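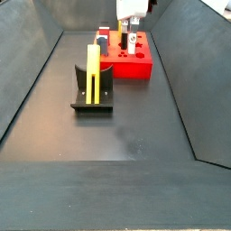

Call for participants: remote operators for a shape-sorting study

Wirport is looking for people to take part in a study on how robots learn contact-heavy tasks from human demonstrations. You would control a robot arm from our lab in Jiserlow and use it to handle small plastic pieces on a shape-sorting board. No experience with robots is needed.

What we are studying

In the first round, which ended in March, we collected 1381 demonstrations from our own staff. A policy trained on that data did well at picking pieces up but often stalled when a piece touched the rim of a hole. We think part of the reason is that all of the operators had learned the task from each other and corrected errors in the same way. In this round we want to compare policies trained on staff data with policies trained on data from people who are new to the work.

The project is called Sumiser. Oltmanns is paying for operator time and has no say in what we publish.

What you will do

You will come in for two sessions of four hours each, with breaks. The first session starts with practice, which is not recorded. After that you work through a list of short trials. Each one gives you a piece and a target on the red board, and you bring the piece there with the gripper. You see the work through a fixed camera over the bin and a second camera near the gripper. The close view is the one most people use for the last part of the move, when the fingers are near the holes.
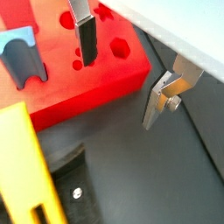
Who can apply

You must be 18 or older and able to sit at a desk and use a hand controller for up to an hour at a time. Normal or corrected eyesight is fine. If you have trouble telling colors apart, please apply anyway and mention it on the form. We cannot take people who have worked on a robot data project before.

Pay and data

Both sessions are paid at the same hourly rate, including practice and breaks. Your pay does not depend on how well the trials go. We record arm motion, gripper position, and both camera views. We do not record your face or voice. You can stop at any time and ask us to delete your trials.

How to apply

Ask for the form at the Jiserlow front desk or write to Tiina Huttunen, study coordinator. Applications close 26th July. Please list the mornings or afternoons you could come in.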